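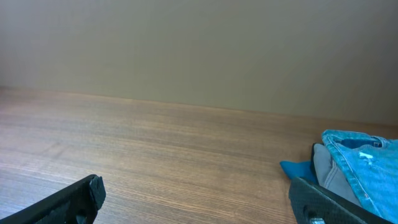 The folding table at the Mastmont garment room, set against the back wall.

The Mastmont garment room will reopen in August with one long sorting and folding surface in place of the former row of small tables. Filis, which operates the room, set out the working rules for the new layout in a notice to users. Donated and repaired clothing will be checked, folded and stacked on the same wood-grain tabletop before it goes to the shelves.

The room handled over 900 garments last season. Under the old arrangement, inspection and folding were done at opposite ends of the building, and items were often folded twice. Reijo Hakala, who drew up the layout, said the second fold accounted for most of the lost time.

"A garment gets opened flat one time," Hakala said. "Check it while it is open, then close it up and put it on the pile."

Intake runs from 4 p.m. until the shelves close for the evening. Bags left outside those hours will be held unopened. Items must be clean and dry on arrival, with pockets emptied.

Denim is the largest single category and has its own checking order. Jeans are laid flat and looked over from the waistband down: belt loops, pocket edges, rivets, then the leg seams. Faded cloth and whiskering are accepted as normal wear. A dark patch is treated as a possible stain and the jeans are set aside for a second look. Light fraying along a seam edge is accepted if the stitching holds.

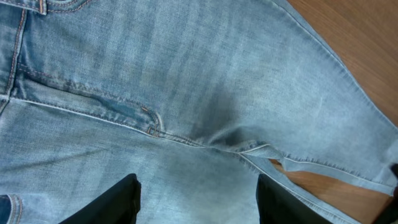 Folding and stacking

Jeans are folded leg over leg, then in thirds from the hem. Shirts and other light cloth are folded to the width of the shelf divider, which is 16 inches. Finished piles stay at the far edge of the table, next to the wall, so that the front of the surface remains clear for the next item. A pile may hold mixed fabrics and colors until it is moved, and it is sorted by size at the shelf.

Oona Oksanen, who schedules the room, said the limit on pile height is 17 inches. Taller piles tend to lean when they are carried. Oksanen said no change is planned to the shelf labels, which were supplied by Zondon and use the existing size codes.

Mending requests will continue to go through the Sibiya desk near the entrance. Each request needs a tag with the garment type and the location of the damage. Untagged items will be returned to the intake shelf.
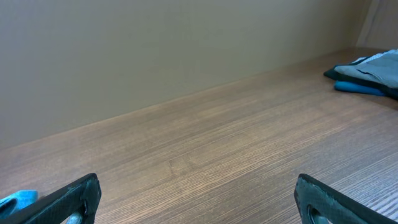 MASTMONT, August

Filis will take comments on the folding rules during the first 2 weeks of operation. Written comments can be left at the Sibiya desk during intake hours. The pile height limit and the denim checking order will be reviewed first, and any changes will be posted beside the shelves.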